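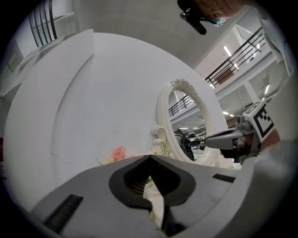

White curved furniture with a glossy finish.

Furniture Loans for Tenants: Frequently Asked Questions

Who may apply?
Any tenant of Lamero Housing whose lease at Umcombe or Drunditz began within the past 44 days. Subtenants must apply through the leaseholder.

How long does a loan last?
Loans run for 17 months and may be renewed once. Renewal requests are accepted by letter or at the front office.

Is a deposit required?
Yes. The deposit equals two weeks of rent and is returned after the item has been inspected.

May I choose the color or style?
Applicants may state a preference on the form. Lamero Housing cannot promise a particular item - stock changes from week to week.

Who is responsible for damage?
Ordinary wear is accepted. Tenants are asked to report chips, stains and broken hinges in writing. Repairs must not be attempted without approval.

Can I take the item with me if I move?
Only if the new address is also a Lamero property. A transfer form must be signed before the move.

What happened to the Liem Street showroom?
The showroom closed in August. Viewings are now held at the Umcombe office by appointment.

Whom should I contact?
Applications: Wulan Wuisan, Tenant Services
Deposits and refunds: Wahyudi Ong, Accounts

Last updated: 22 November 2019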